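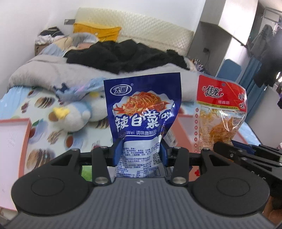
辣味零食下架一周，库尔霍尔姆渡轮乘客学会了写信

库尔霍尔姆讯 往返库尔霍尔姆与伦索普之间的渡轮，从七月起不再出售任何辣味零食。轮渡公司索尔海姆航运在候船室贴出的通知只有两行字，第一行宣布此事，第二行感谢乘客理解。一周过去，公司收到32封来信，理解的有一封，写信人后来又来电说明，他以为停售的是咖啡。

停售的起因是气味。渡轮单程一小时四十分钟，客舱是十几年前翻修的，窗户在那次翻修中全部改成了固定式，据说可以省下一笔维护费。从那以后，客舱里谁打开一包辣条，前后六排都能分享，不管愿不愿意。今年春天，公司陆续接到投诉，有人说大衣挂在船上一个来回，到家后狗不肯让他进门。

负责船上餐饮的西格伦·谢尔布雷德说，公司考虑过别的办法，比如划出一片“可食用辣味区”。方案画了三稿，最后卡在通风上：客舱只有一套风机，吸进去的是什么，吹出来的就是什么，辣味区的乘客和非辣味区的乘客待遇完全一样。

“我们也试过请大家到甲板上吃，”她说，“那天风力七级。调料粉的事，我不想再谈了。”

小卖部的账本对这项决定不太友好。去年全年，船上卖掉2,304包辣味面制品，销量排在热狗前面，仅次于咖啡。谢尔布雷德承认，这类零食最初进货纯属偶然：供货商发错了一箱，退货的运费比货还贵，于是就摆上了柜台，三天卖完。第二箱是特意订的，后来就成了每月固定的一项。

替代品也已经上架，是一种米饼，包装上印着“清淡”二字，味道与承诺相符。第一周卖出四包，其中两包的买主是同一位母亲，她说孩子拿来垫桌脚很合适。

对此意见最大的是住在岛上、到对岸上班的人。他们每天坐早上六点十分的那班船，天不亮就出门，早饭通常在船上解决。船厂焊工斯韦勒·克瓦姆坐这条线坐了十九年，他说自己不挑食，但早上六点需要一点东西提醒他还活着，咖啡负责一半，另一半过去由辣条负责。

他的弟弟尼奥尔·克瓦姆持相反意见。两人同住一幢房子，同乘一班船，自七月以来分坐客舱两头。尼奥尔在伦索普的一家眼镜店上班，每天要凑近顾客的脸工作。他说，过去那几年，顾客验光时流的眼泪，有一部分不能归因于视力。

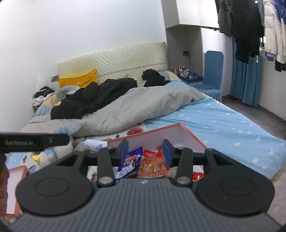
停售令管的是出售，没有管携带。通知贴出的第二天，早班船上就有人自带干粮。到了星期五，伦索普码头对面的杂货铺已经把辣味零食从最里面的货架搬到了收银台旁边，旁边立着一块硬纸板，上面写着“登船前最后一站”。店主卡齐米耶拉·马尔奇尼亚克说，她对轮渡公司没有任何意见，如果公司还打算停售别的东西，希望提前告诉她，她好备货。

她还推出了一项服务：买满五包，送一个带封口夹的塑料袋，方便吃剩的带上船。至于有没有人吃剩过，她说暂时没有收到这方面的反馈。

轮渡公司对自带食品的态度还在摸索之中。按照现行的乘客须知，船上禁止携带的物品包括汽油、烟花、未拴绳的山羊和“散发强烈气味的鱼类制品”。最后一条是三十年前加上去的，当时岛上有一家腌鱼作坊，老板习惯亲自送货。有船员主张把这一条的适用范围扩大，法务顾问答复说，辣条在任何意义上都不属于鱼类。船员又问能不能把“鱼类”两个字删掉，顾问指出，那样一来船上的厨房也得关门。

船员们目前采取的做法是走过去，站一会儿，再走开。一位不愿透露姓名的水手说，这一招对逃票的人很管用，对吃东西的人效果一般，上次有位乘客以为他也想来一根，还往里挪了挪给他让座。他坐下了。

岛上的议事会本周也讨论了此事，排在码头路灯和除草预算之后。议员托伦·菲耶尔德提出一个她称为“相当原始”的建议：把客舱的窗户换回能打开的那种。会场安静了一阵，随后有人问要花多少钱。根据奥姆特盖特造船所的报价，更换一扇窗户的费用足够买下全船三年的辣条，而客舱一共有十八扇窗。建议被记录在案，转交下次会议，下次会议的议程上已经有路灯了。

菲耶尔德说她不着急。这条航线上的多数问题，她在议事会的十一年里都见过至少两回，包括窗户。当年翻修时她投了反对票，理由是客舱会有味道，不过那时大家担心的是柴油。

乘客方面则拿出了一份联名信，要求恢复供应，至少恢复早班船的供应。发起人原定的目标是1,000个签名，后来有人提醒，岛上常住居民没有这么多，目标便下调为100个，截至发稿时已经超额。签名页上有几处油渍，发起人表示不影响辨认。

另有一份反对恢复供应的联名信也在传阅，签名人数略少，字迹普遍比较工整。两份信上都出现了同一位退休教师的名字。记者向他求证，他说自己白天和晚上的想法不太一样。

索尔海姆航运表示，停售措施将试行到秋季时刻表启用为止，届时再作评估。评估的标准还没有定下来，谢尔布雷德透露，大概会有一份问卷，也可能会请人上船闻一闻。公司曾在内部征集合适的人选，报名者只有一位，轮机长，他在机舱里工作了二十六年，自称什么也闻不到。

至于小卖部仓库里剩下的存货，公司原打算内部消化。上周船员休息室里摆出了三箱，旁边放着一张登记表，请取用者签名。箱子空得很快，登记表上则只有一个名字，写的是船名。

秋季时刻表的具体启用日期将在候船室另行公布。米饼本周起半价。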